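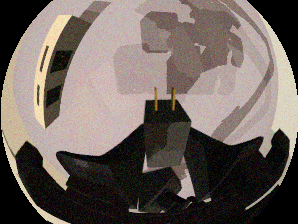

Brevia Home Preserving Records

README, version 2
Last updated: 2022-05-06

Summary

Brevia is a table of home preserving records: one row per batch of fruit or vegetables canned, frozen, dried or pickled in a household kitchen. It holds 3,725 batches from 598 households. Each row gives the produce, the method, the yield and the result of a check made after storage. The text is in English. All weights are in grams and all volumes in milliliters, converted from whatever the household wrote down.

The records came from two sources. The larger part is the Ormsby set, kept on paper cards and typed in later. The rest is the Grurnov set, entered directly into a web form. The source column says which is which. The two sets were not collected the same way and should not be pooled without reading the notes on yield below.

Files

batches.csv – the main table, one row per batch
households.csv – one row per household, with kitchen altitude band and stove type
produce.csv – lookup table for produce names and varieties
recipes.txt – the recipe text as written, keyed by recipe_id
changes.txt – list of corrections between versions

All files are UTF-8 with Unix line endings. The CSV files use commas, with double quotes around any field that contains one. Empty means not recorded. Zero means zero.

Columns in batches.csv

batch_id – unique, not reused after a row is removed
household_id – matches households.csv
source – ormsby or grurnov
produce_id – matches produce.csv
recipe_id – matches recipes.txt, empty if the cook worked without one
method – water_bath, pressure, freeze, dry, oven_dry, vinegar, brine
raw_g – weight of produce before trimming
trim_g – weight after trimming, pitting or peeling
yield_ml – total volume of the finished batch
yield_g – total weight of the finished batch, used for dried goods
jars – number of jars or bags filled
acid_added – lemon, vinegar, citric, none
storage – pantry, cellar, fridge, freezer
months_stored – whole months between packing and the check
seal_ok – number of jars with a sound seal at the check
texture – 1 (poor) to 5 (good), scored by the household
notes – free text, lightly edited to remove names and addresses

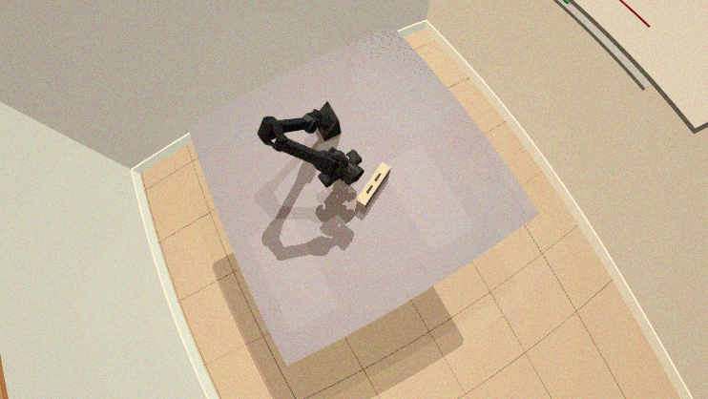

Notes on yield

In the Ormsby set, raw_g was usually written down before washing. In the Grurnov set the form asked for the weight after washing and draining. For leafy greens and berries the difference is large enough to matter. For root vegetables it can be ignored. We have not applied a correction.

Pickles in brine are a separate problem. Some households gave the volume of the jar, others the volume of the vegetables without the liquid. Where the card made this clear the value was converted to jar volume. Where it did not, yield_ml is empty. This affects 129 rows, nearly all of them cucumbers and green beans.

Oven-dried produce was first filed under dry. In version 2 it has its own method value, oven_dry, and the old rows were recoded from the notes. A few rows with no notes stayed under dry.

Produce names

Variety names were kept as given, then matched by hand to produce.csv. A name that could refer to more than one variety was matched to the general entry, so "plum" stays "plum" unless the card said more. Rerkska is a local name for a small sour cherry. It appears only in the Ormsby set and has its own produce_id. Please do not merge it with the other sour cherries; it is canned with the pits in and the trim_g values are not comparable.

Known problems

- Texture scores come from the same people who made the batch and run high.
- Batches that were thrown out early are underreported, especially in the Ormsby set.
- seal_ok is empty for freeze and dry, and sometimes also for vinegar pickles kept in the fridge.
- Altitude is given as a band. It can't be used to check processing times.
- Several recipe texts stop mid-sentence where the card was stained or torn. They were left that way.

Safety

The recipes are a record of what people did. They have not been tested, and some use processing times or acid levels below current guidance. Do not publish them as instructions. Low-acid vegetables canned by water_bath are present in the table and were kept on purpose, with the value unsafe_method in the notes field.

Changes in version 2

Duplicate cards removed in April. Method oven_dry added. Units for syrup batches corrected from fluid ounces – version 1 had treated them as grams. Column jars changed from text to integer.

Use

Free for research and teaching. Cite as Brevia Home Preserving Records, version 2. Corrections should give the batch_id and the column name.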